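Catálogo > Equipos de campaña > Remolques y contenedores > Mantenimiento de artillería

Buscar en el catálogo Escriba referencia o palabra clave

Remolque taller Sillano 472 para mantenimiento de artillería remolcada y autopropulsada

Actualizado en agosto. Por Esi Baidoo, documentación técnica

El Sillano 472 es un remolque taller de dos ejes destinado al segundo escalón de mantenimiento en grupos de artillería de campaña. Alberga los útiles, el banco hidráulico y la instrumentación necesarios para revisar frenos de retroceso, recuperadores, mecanismos de cierre y órganos de puntería sin evacuar la pieza a un taller fijo. Sustituye en catálogo al Sillano de caja corta, del que se mantienen los repuestos de rodadura y enganche pero ya no se aceptan pedidos de unidad completa.

La referencia de pedido de la configuración básica es 3933. Incluye caja, bastidor, instalación eléctrica, banco hidráulico y armarios vacíos. Los juegos de útiles específicos se piden aparte, según el calibre y el modelo de pieza en dotación.

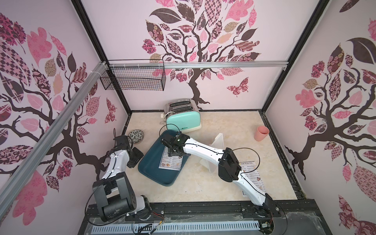
Bastidor y rodadura

El bastidor es de largueros de acero soldados, con travesaños atornillados en la zona del banco para permitir su sustitución. La suspensión es de ballesta en ambos ejes. El freno de servicio es neumático de doble circuito y el de estacionamiento actúa por muelle sobre el eje trasero. La lanza admite anilla o cabeza de bola; el cambio de una a otra se hace con la herramienta de dotación y exige verificar después el par de apriete indicado en la placa de la lanza.

Para el estacionamiento prolongado el remolque dispone de cuatro gatos mecánicos de husillo. El banco hidráulico no debe ponerse en presión con el remolque apoyado solo en las ruedas — la nivelación afecta a la lectura de los manómetros y a la posición del freno de retroceso en la cuna de ensayo.

Caja y accesos

La caja es un panel sándwich con revestimiento exterior de aluminio. El portón trasero es de doble hoja y el lateral derecho se abate por completo para formar una plataforma de trabajo con barandilla desmontable. Sobre esa plataforma se monta el pescante manual, que gira hacia el interior de la caja y deposita las cargas directamente en la cuna.

El toldo lateral se suministra con su estructura tubular y con cortinas de oscurecimiento. Las luces interiores se apagan al abrir cualquiera de los accesos cuando el selector está en posición de disciplina de luces. En posición de taller permanecen encendidas.

Banco hidráulico

El banco es de fabricación Groretti y va anclado al suelo sobre apoyos elásticos. Consta de bomba principal con motor eléctrico, bomba manual de emergencia, depósito con filtro de retorno y un bloque de válvulas con salida a la cuna de ensayo. Permite:

comprobar estanqueidad y nivel de líquido en frenos de retroceso;
cargar con nitrógeno los recuperadores hidroneumáticos, mediante botella externa y manorreductor;
simular el recorrido de retroceso a baja velocidad, con registro de presión y desplazamiento;
purgar los circuitos de elevación y equilibrado.

El registro se almacena en la unidad Hedarine montada en el armario delantero. Los datos se descargan por conector estanco y se archivan con el número de serie de la pieza. La unidad no tiene enlace inalámbrico y no se ofrece con él.
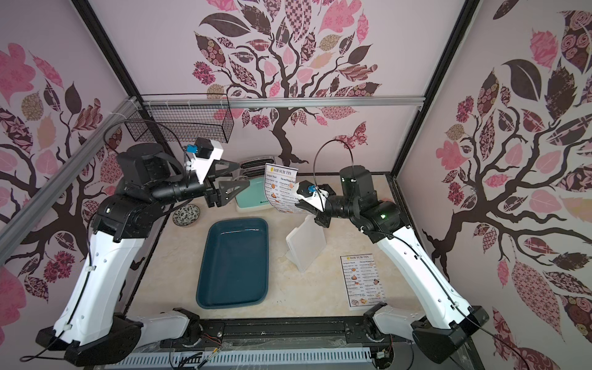

El líquido hidráulico recuperado se vierte en el depósito de residuos situado bajo el banco, nunca en el depósito de servicio. El filtro de retorno se cambia en cada mantenimiento anual o cuando salte el indicador de colmatación, lo que ocurra antes. Si se ha trabajado con un freno de retroceso contaminado por agua, el cambio es inmediato y se drena también la línea de la bomba manual.

Instalación eléctrica

La alimentación puede tomarse de red, de grupo electrógeno externo o del vehículo tractor. En este último caso solo funcionan el alumbrado, la unidad de registro y los cargadores; la bomba principal queda bloqueada por relé. El cuadro lleva protección diferencial y toma de tierra mediante pica, que se clava antes de conectar cualquier fuente.

Útiles y armarios

Los armarios de ambos costados llevan cajones con cierre de doble accionamiento y fondos de espuma mecanizada. Cada juego de útiles llega con su propia plantilla de fondo, de modo que un mismo armario puede cambiar de calibre sustituyendo los cajones. El juego de comprobación de órganos de puntería, de Ruggiero, incluye nivel de cuadrante, colimador de verificación y soporte de boca. Requiere calibración anual en laboratorio y viaja siempre en su maleta, en el cajón inferior izquierdo.

Temperatura de trabajo

El banco puede operarse hasta 20 grados bajo cero con el calentador de depósito conectado. Por debajo de ese valor se admite el transporte y el almacenamiento, con los circuitos despresurizados.
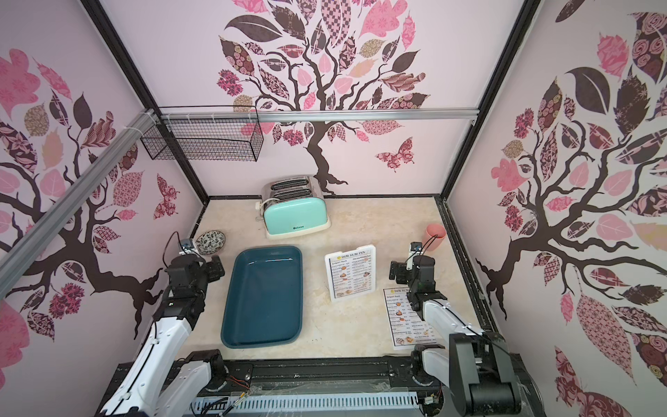
Dotación de personal y formación

El taller se opera con un jefe de equipo y dos mecánicos de armamento. El curso de operador se imparte en las instalaciones del cliente y comprende nivelación, puesta en presión, carga de nitrógeno y procedimiento de emergencia. El curso de mantenedor añade desmontaje del bloque de válvulas y ajuste del registro.

Suministro

La entrega incluye manual de operador, manual de mantenimiento, catálogo ilustrado de repuestos y certificado de prueba del banco. Los repuestos de primer año se sirven en caja precintada. El toldo, el pescante y la cabeza de bola figuran como opcionales y pueden montarse después de la entrega sin modificar el bastidor.

Las consultas sobre compatibilidad con piezas fuera de catálogo deben indicar modelo, calibre, tipo de recuperador y número de plano del freno de retroceso. Sin el número de plano no se emite oferta para la cuna de ensayo.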